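Haddadin Worktop Sealer

Product code 176. Supplied by Nidar Surface Care.

Haddadin Worktop Sealer is a penetrating treatment for natural stone surfaces in kitchens, serveries and teaching areas. It is suitable for marble, limestone, travertine and most granites. The sealer soaks into the pores of the stone and slows the uptake of oil, wine, tea and fruit juice, so that spills may be wiped away before they mark. It leaves no film on the surface and does not alter the finish, whether polished or honed.

The product is available to trade and institutional customers through the Nidar catalogue. Private customers may order single bottles from any Nidar counter.

Where it may be used

The sealer is intended for horizontal surfaces indoors: counters, islands, upstands, window sills and serving shelves. It may also be used on stone splashbacks, provided that the wall is dry and the grout has fully cured. It is not suitable for glazed tiles, engineered quartz, laminate or painted surfaces, none of which will absorb it. Any sealer that falls on these materials should be wiped off at once with a dry cloth, as it becomes sticky when left.

Dark stones should always be tested first. Certain dark marbles deepen slightly in tone after treatment, and the change cannot be reversed. Apply a small amount in a corner that is normally covered, leave it overnight and compare it with the untreated stone in daylight.

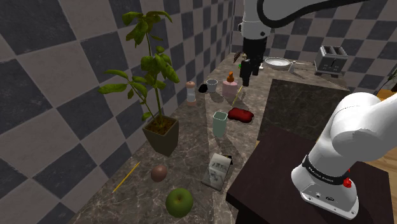
Grey-brown marble counter with black-and-white chequered wall tiling (computer rendering).

Marble is softer and more open than granite and generally requires a second coat. Customers who are unsure which stone they have should place a drop of water on the surface. If the stone beneath the drop darkens within a few minutes, it will accept the sealer. If the drop remains as it fell, the stone is either very dense or has been treated already, and no further product is needed for the time being.

Preparation

The surface must be clean, dry and free of wax. Wash it with Wullby Neutral Cleaner, rinse twice with clean water and leave it to dry overnight. Products containing vinegar, lemon or descaling agents must not be used on marble or limestone at any stage. They dull the polish, and sealing over the damage will not restore it.

Existing oil stains should be drawn out with a poultice before sealing. A stain that is sealed in is very difficult to remove afterwards.

Application

Shake the bottle well. Pour a little sealer on to a lint-free cloth or an Akari applicator pad and spread it evenly, working in small areas. Keep the surface wet for 8 minutes, adding more where the stone drinks it in quickly. Remove all the excess with a clean cloth before it begins to dry, and buff lightly.

Where a second coat is required, apply it after 2 hours in the same way. The counter may be used for light purposes on the following day - hot pans, wet cloths and cut fruit should be kept off it for 3 days.

If streaks appear, dampen a cloth with fresh sealer, rub the affected area to soften the residue and buff dry immediately.

Aftercare

Sealed stone still requires ordinary care. The treatment guards against staining but gives no protection against scratches or etching by acids. Chopping boards and trivets should be used as before. For daily cleaning, a soft cloth and a weak solution of neutral cleaner are sufficient.

The water test described above should be repeated every May, or more often near sinks and hobs. Sealer may be renewed in those areas alone without treating the whole counter.

Storage and safety

Keep the bottle upright, tightly closed and away from frost. Do not decant into food containers. Open the windows during application and wear gloves. Treated surfaces are suitable for contact with food once the full curing period has passed. Used cloths should be laid flat outdoors to dry before disposal. A safety data sheet is sent with every trade order and may be requested separately.

Ordering

The sealer is sold in bottles and in a larger trade can fitted with a pouring spout. Akari applicator pads are sold separately, as is Wullby Neutral Cleaner. Unopened goods may be returned in their original packing. Opened containers cannot be accepted.

The older solvent-based version remains on sale until 30th July, after which only the present water-based version will be supplied. The two should not be mixed, although the present version may be applied over stone sealed with the earlier one once the water test shows that the old treatment has worn away.

Technical questions, including advice on listed buildings and unusual stones, should be addressed to Ghada Srour, Technical Services. Institutional accounts and site visits are arranged by Sawsan Aoun, Customer Accounts. Please quote the product code in all correspondence.

Related products

Akari applicator pads
Wullby Neutral Cleaner
Nidar stone poultice powder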